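Lasness Recalls Charger Harness on Jonden Golf Carts
7 May 2023

Lasness is recalling 1635 of its Jonden electric golf carts to replace a wiring harness between the charging port and the battery pack. The company said a connector in the harness can work loose and stop the cart from charging.

The recall covers carts with the 48-volt pack sold through dealers and directly to golf courses. Gas models are not affected. Lasness said it had received 479 reports of charging faults by the end of April, most of them from courses that charge their carts every night. No injuries or fires have been reported.

Hamann, which supplies the harness, has changed the connector to one with a locking tab. Dealers have almost 700 of the new parts in stock, and another 400 are due to ship this month. 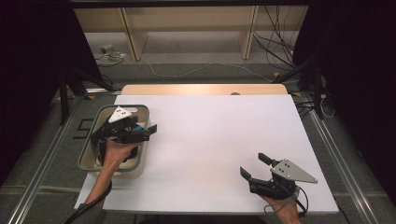
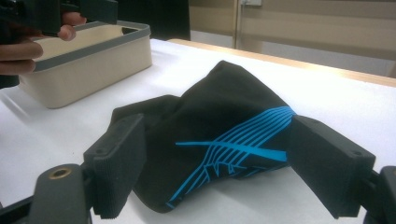
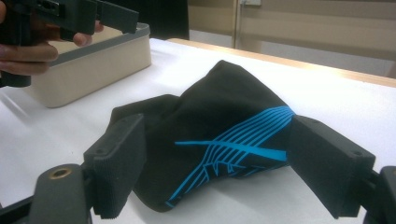
Owners can keep driving their carts until the repair is done, but should unplug the charger if the indicator light flashes red. The work takes less than an hour and is free. Haduris, the largest Lasness dealer, will send a mechanic to any course with ten or more carts on the list. Serial numbers are printed on a plate under the driver's seat.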